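Trolcombe prep room, notebook 2
March, started 8.40

Carrying on with the small glassware and plastics. Alžběta wants the bench sets made up before the Skendden group arrives, and the drawers are still in the state the last move left them in. Did the top two drawers yesterday afternoon, bottom two this morning.

Funnels. Far too many sizes kept together. Have split them into wide stem and narrow stem and put the powder funnels on the shelf over the balance, where people look for them anyway. Two had hairline cracks at the neck and went in the glass bin. The plastic ones have gone cloudy from the dishwasher but they pour fine, so they stay. Branislav asked if we could throw out anything that isn't clear. No, we would have hardly anything left.

Washing. Tried the Masanja detergent at the lower dose, 2 ml to the litre, soak of 40 minutes, then tap rinse and two rinses with deionised. Came out clean apart from the narrow stems, where there was still a film a little way up. Put those through again with the thin brush and they were all right. Note for whoever does this next: the thin brush lives in the tall beaker by the window and it needs to go back there. I spent a while hunting for it under the sink.

Tubing. Everything in the old biscuit tin was stiff. Cut the ends off square and tried them on a tap connector, and most split. Binned those. The newer coil from Dullville is still soft. Cut 14 lengths at 200 mm and left the rest on the coil. Branislav thinks 200 is short for the filter stands. It reaches if the stand is turned side on, which is how I set mine up, but he may be right for the taller flasks. Ask Marisol what they use in the other lab before cutting any more.

10.15 - break, and a phone call about the fume cupboard service. They can't come until the week after next. Sign left on the sash.

10.50 - back at the bench. Started laying out one full set to see whether it fits in the shallow trays. It doesn't with the lids on. Either we use the deep trays or the containers travel separately. Tried it both ways and I prefer separate, as the deep trays are a nuisance to carry through the double doors.
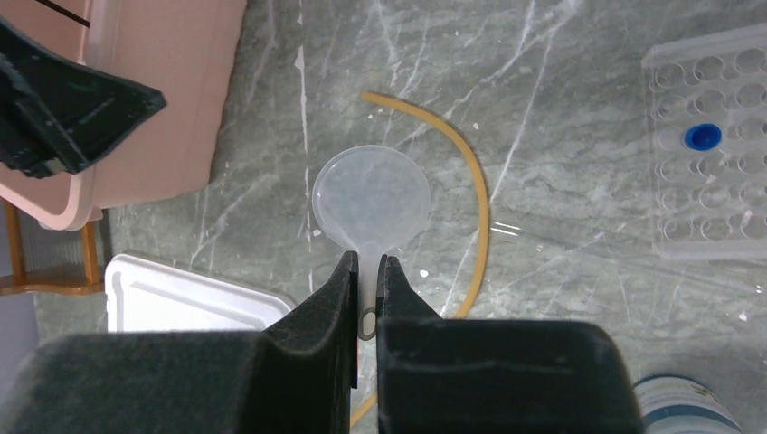 Laying out on the marbled top is going to need a darker cloth or a tray liner. The pattern in it is grey-green with pale veins and the see-through pieces get lost against it. The yellowish tubing shows up well from anywhere in the room, but with the frosted funnel shape you see the veins straight through the head, and the thin clear rod beside the bend of the tube is nearly invisible apart from two little highlights at the end. Easy to put an elbow on. Libor says there is a roll of dark blue matting in the store, probably enough for the whole length if it is cut down the middle. Will fetch it after lunch.

Rods. Have moved all of them into the long drawer, lying the same way, with a strip of foam at the back so they don't roll when it is pulled out. Ends checked with a fingertip through a glove. One was sharp and wants fire polishing - left on Bohumila's shelf with a note.

Labels. The old printed ones peel off after a single wash. Wrote on the new trays with the paint pen and left them to dry on the radiator shelf. Ink smells, keep the window open.

To do
- matting from the store, cut and lay
- ask Marisol about tube lengths
- more narrow stem brushes, we have only the one
- lids: match to containers, there is a bag of odd ones under the sink
- tell Alžběta the trays will be the shallow sort

15.20 - matting is down. It curls at one end, so I have put the heavy retort bases on it overnight. Lids not started.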